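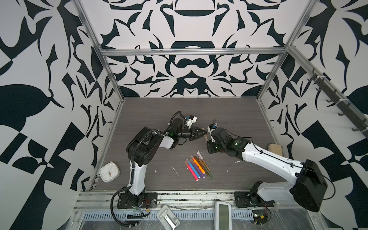

1/ Notes on the Gikelcombe dock strike, from the port authority's own ledgers. I finished the January volume last week. It changes the usual order of events.

2/ The standard account is Howard Kettle's. He has the walkout starting at the coal berths and spreading to the grain sheds a day later. His source is one newspaper column, filed from Ernstead.

3/ The wage books have it the other way round. Grain shed pay stops first. The coal berths drew full pay for two more shifts.

4/ Numbers. The books list 1,712 men on the payroll before the strike. 250 of them were grain handlers. Only 6 grain handlers were paid for the first day.

5/ The cause is also clearer. A notice pasted inside the cover cuts the night rate for grain and leaves coal alone. Kettle cites a general cut. I can't find one.

6/ Ifor Landeg, the union secretary, is often named as the organizer. His letters put him in Steststead until the third day. He wrote to ask what was going on.

7/ Arrests: 49 in the police register. Most are entered under "obstruction." Gervasio Ocampo, a winch operator, appears twice, so the number of people is lower than the number of entries.

8/ Caveat: wage books record pay, and a man could be at work and not paid. I checked the gate log for the same dates. It agrees for grain. The coal pages are water damaged and I can't read them.

9/ Ayodele Olaniyan is transcribing the gate log in full. Kevin Madigan has the police register. Corrections to either should go to them directly.

10/ Next is the February volume, which covers the settlement. Two gatherings are missing from the binding, so expect gaps.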